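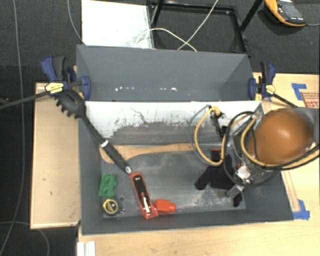 Sheena Tennant says a bin is a bin and I should have spent the money on a decent lamp. She wrote that under my last post, when I mentioned I was finally buying proper gray bins for the junk drawer overflow, and I've been arguing with her in my head ever since (sorry, Sheena!). So this is my answer, after 2 months with a pair of the Kubiak open bins, size medium, in gray because the blue was sold out and the clear ones show everything.

First, what I wanted. We have one of those kitchens where the drawers are too shallow for anything useful. My pasta server has never fit in a drawer in its life. It catches on the underside of the counter and then you can't open the thing without a butter knife. Add the tape measure, a wooden spoon, whatever tool was last used to tighten the chair legs, a plastic piece or two that belongs to some game, and you have the pile that used to live at the end of my table. I wanted somewhere to throw it all, with no lids and no dividers and no little labels. I tried labels in November and lasted a week.

What I like best is the open top. It sounds silly to praise a box for having no lid, but I had the Bumance bins before this and the lids drove me nuts. They popped off if you looked at them, and then you had bins and also a stack of lids to store. With these you just drop stuff in. Long things can lean over the rim, so the pasta server pokes out and I grab it by the handle when the water's boiling. Love that.

They also sit nicely one behind the other on the table, and the sides are straight enough that you don't lose a bunch of room. I set out to use the front one for mixed everyday stuff and the back one for mail and chargers. The mail never made it in there. I keep the back one free for when I need to sort, and it works out fine: tip things across one at a time, put back what stays, and the rest goes to the garage or the donation bag. I can get through a full bin in the time it takes to drink a coffee.

Now for the grumbling. The finish marks up, and I mean it really marks up! Metal tools are the worst, and sliding a tape measure along the wall didn't help mine any. You get scuffs, you get streaks, and the floor gets a cloudy look that I've gone at with dish soap, then baking soda, then one of those white sponges. The sponge helped a little and then I swear it made a new smear. If you want something pretty for an open shelf in the living room, look at the Bistwood ones, they're nicer to look at and you'll pay for it. For a work table or a pantry I don't care one bit.

Also, no handles. There's a rim you can get your fingers under, but with a load of tools in there I want a real grip. Lumturie Stoyanova commented that she drilled holes in hers and ran rope through, and I might steal that, although knowing me I'd crack the thing down the middle.

Another little thing: small stuff vanishes at the bottom. Anything dark and floppy, like a glove, lands on top of your screws and bits and you won't see them again until you sort. I've started putting the tiny things in an old jam jar first, and the jar goes in the bin. Problem mostly solved, except I keep forgetting to buy more jam.

Would I get them again? Yep, and I'm planning on two more for the laundry area, where the clothespins have taken over. If you're careful with your things and like them to stay looking new, skip these. If you're a tosser-in of spoons and screwdrivers like me, they're great, four stars, one off for the scuffing.

And Sheena, I did look at lamps. The one I wanted is on back order until spring.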